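점검일: 17/04/2026
대상: Olla 동아리 선반 적재 과제, 팔 Pirnik
판정: 조건부 사용 가능

## 전원 및 구동부

- [x] 비상정지 버튼 작동, 복귀 후 자동 재기동 없음
- [x] 전원 24 V, 부하 시 강하 허용 범위 내
- [x] 관절 고정 볼트 4개 토크 확인
- [ ] 케이블 타이 교체. 손목 쪽 한 곳 경화됨

의견: 케이블은 다음 연습 전까지 교체할 것. 교체 전에는 손목 회전을 저속으로 제한한다.

## 그리퍼 및 선반

- [x] 손가락 두 개의 평행도 양호
- [x] 손가락 표면 마모 경미, 계속 사용
- [x] 목재 선반 하단 칸 진입 경로 확인
- [ ] 개폐 누적 1,000회 후 재조임 기록 누락

의견: 하단 칸은 위 선반 앞쪽 가로대와의 간섭에 주의한다. 진입 높이는 Yurt 설정 파일 값을 따르고 현장에서 임의로 바꾸지 않는다.

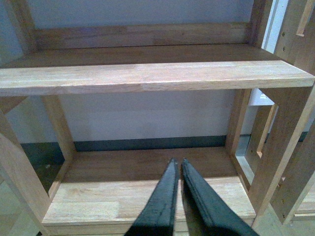 재조임 기록은 12월 점검표에도 빠져 있었다. 담당 조는 작업 직후 기입하고, 기입이 없으면 미실시로 처리한다.

## 작업 구역

- [x] 동작 반경 내 출입 통제선 설치
- [x] 운전자 외 1인 정지 버튼 대기
- [ ] Lastorton 대회 규정집 최신판 비치

의견: 규정집은 구판만 있음. 미결 항목은 4월 중 재점검.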